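Snack box (household)

14 shares
6 comments

A snack box is a container, most often a plain cardboard carton, in which a household keeps a mixed stock of individually wrapped snacks. The term covers both the box and the habit of filling it, emptying it out, sorting through it and filling it again. It should not be confused with the subscription snack box, a retail product, or with the boxed lunch.

Claims for the snack box are large and the evidence behind them is thin. It is said to cut waste, settle arguments between children and save money. Most of these claims go back to home-organizing columns, which tend to quote one another.

Origin of the term

The phrase was in use in home-organizing newsletters by the time Dalia Rätsep wrote her pamphlet The Lareck Method, which is often credited with inventing it. The credit is doubtful. Rätsep herself describes the box as something her grandmother did with biscuit tins, and people were putting packets in cartons long before anyone sold a pamphlet on it. What she added was a schedule (empty the box once a month) and a name taken from the street where she lived.

A rival account by Kęstutis Lukoševičius places the origin in college dormitories, where shipping cartons were kept and reused for food from home. He offers no dates and one interview.

The box

Almost any carton will do. Writers on the subject usually recommend a rectangular one with its flaps left on, so that it can be closed and stacked. Whether the flaps matter is disputed. Closed flaps keep light off the packets, but they also hide what is there, and a hidden packet is the one that goes stale.

The Pikbridge company sold a printed carton for the purpose, with cardboard dividers, under the name Dirar. It held no more than an ordinary shipping box of the same size, and reviewers complained that larger chip bags would not fit between the dividers. The product was dropped after 3 years.

Emptying and sorting
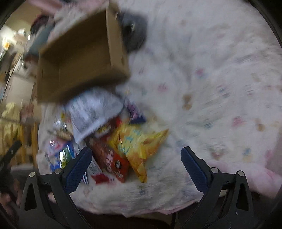 The usual advice is to tip everything out at once on a wide, soft surface, in most homes a bed. A bed catches packets that would slide off a table, and a blanket is kind to chips. Against this, crumbs from a split bag are hard to get out of a deep pile, and Naheed Arain, in her short guide to kitchen storage, tells readers to use the floor and a clean sheet. Her objection to beds seems to be mainly one of taste.

Once the contents are out, dates are checked and packets are grouped. Three ways of grouping are common: by date, by type, or by size. Date order is the one most often recommended and, judging by reader letters, the one least often kept up.

Repacking

The standard rule is heavy and flat at the bottom, puffed bags on top. Puffed bags take up far more room than their contents need, and a box that looks full may hold very little food.

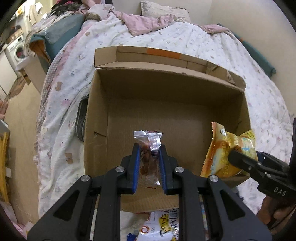
Packets are handled by the crimped seal where possible, as squeezing the middle of a chip bag breaks what is inside. Small packets are often stood on end along the walls, with the seal up. Rätsep claims that this makes them quicker to find. Ona Lūse, who tried it at home through one September, reported no difference, and said that the packets had fallen over by the second day.

Claimed benefits

The figure most often quoted is that a household with a snack box throws away 43 percent less packaged food. It comes from a mail-in survey run by the newsletter Priedītis, which sent out 2,000 forms and received 30 back. All 30 came from paying subscribers. The survey had no comparison group and asked people to remember what they had thrown out the year before. The percentage is still repeated without its source.

The effect on spending is no clearer. Amirul Tuhumury has argued that a visible stock of snacks leads people to eat more of them, so that any savings on waste go back into refills. This is reasonable, but he has not tested it either.

See also

Pantry rotation
Biscuit tin
Lunch box

Last edited 18 Jul 2021

Share this article
6 comments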